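Workshop notebook, Trandgate unit
November, started writing this up at 4 in the afternoon with cold hands

Right, tank day. I'd been putting off the key plate job for ages and I finally ran out of other things to sharpen, so in it went. For anyone picking this book up later: the plate is the flat stainless one with the numbered holes, the one we use for the Kivomholm locker keys. Job number 831 on the board. Güler want to know whether their plates and rings can live in a wet store over winter without turning into a lump of rust, and I said I'd put one of ours under and keep an eye on it.

I filled the green tank to the usual line with plain tap water, no additives this time (the Wornine stuff leaves a film and I can't be doing with scrubbing it off again). Meter on the supply read 2,854 when I shut the tap, so that's the start figure if anybody wants to work out what we're using. The tank itself is getting very scratched inside! Years of people dropping things in and dragging them out again, me included. I did wonder about giving the bottom a polish before starting but it would mean moving everything off the bench, and life is short.

Lowered the plate in on a bit of cord and left it flat for 30 minutes before having a look with the light on.
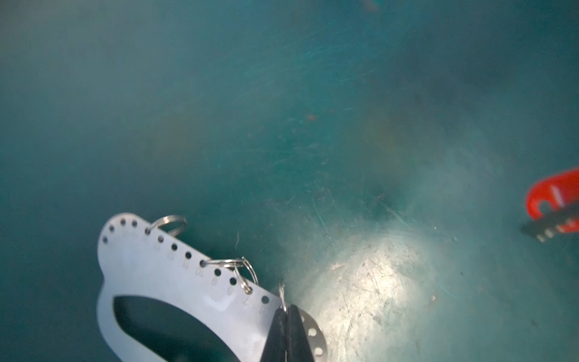
Plate on the bottom of the tank, numbers along the holes, split ring standing up near the top left.

Things I noticed, in no order. The numbers are going to be a nuisance. I can make out 6 to 10 and the 14, but towards the left they're so faint I'd be guessing, and guessing is no good with locker keys. Whatever happens with the rust question I think they want doing again, deeper, and perhaps a bit bigger. I'd like to try it on the scrap piece first as I made a right mess of the last lot of stamping.

The water's a touch hazy too, and there are little specks on the bottom where the light falls. Must rinse the tank properly before the next one goes in, and put the lid back on between goes (I keep forgetting).

Split rings: still not sure what ours are made of. The plate I know is stainless, but the rings came out of the mixed tin, so if they go brown it won't tell Güler much about theirs. Need to ask them to send a few of their own.

To do: top up the tank if the level drops, find the stiff brush, look for the stamping set in the blue drawer. Plate stays under till I've heard back about the rings.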